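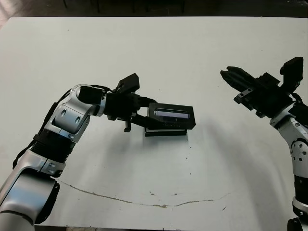 *Badham site, work table with one of the small black units.*

Visit report, Nostico packing room, November 8, 2024

The open day at Badham covered the warehouse, the print shop and the packing room. Only the packing room is reported here, as the other two have not changed since the July visit. Access was by timed ticket, and the tour sheet listed 77 places for the whole day.

The room is used for small-format goods: flat cases, shallow trays and boxed units that fit in one hand. According to the sheet, it handles 3752 pieces in a normal month, of which almost 789 are repacks from the Prantl depot. Repacks are opened, checked against the order and closed again before they go back on the rack.

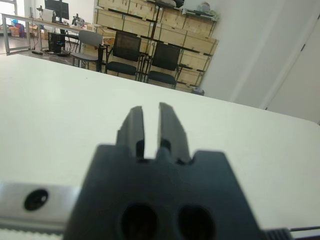

Tables are wiped at the start of each shift and otherwise left clear. White tops were chosen for contrast with black goods - a dropped screw or a paper insert can be found without a lamp. The drawback is wear. A thin brownish crack runs across the near part of the table we stood at, with small specks and stains close to it. The guide's sheet gives no replacement date for the tops.

The line being handled during our slot is sold under the name Dramia. The pieces are black and rectangular, with a glossy panel that picks up reflections easily. The light in the room makes this worse: depending on the angle, a panel can read as gray, blue or purple, and the written check for scratches calls for it to be viewed from 2 directions.

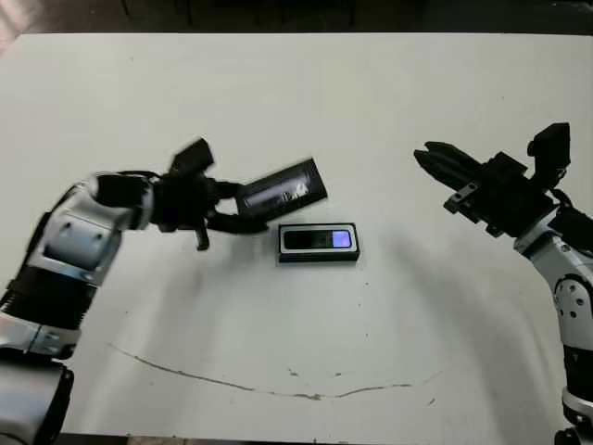
## Trays and cases

The trays are shallow, white inside, with a black outer rim. The bright interior shows dust, so they are kept face down on the rack until needed. Cases go through as a separate item and are matched to the order last.
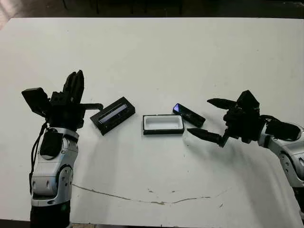

Orientation on the table is not fixed at this stage. Items can lie at any angle until the final check, when the long edges are squared to the table. Labels are applied in the next room, which was closed to visitors. Exit was through the loading bay, and the return bus left from the north gate.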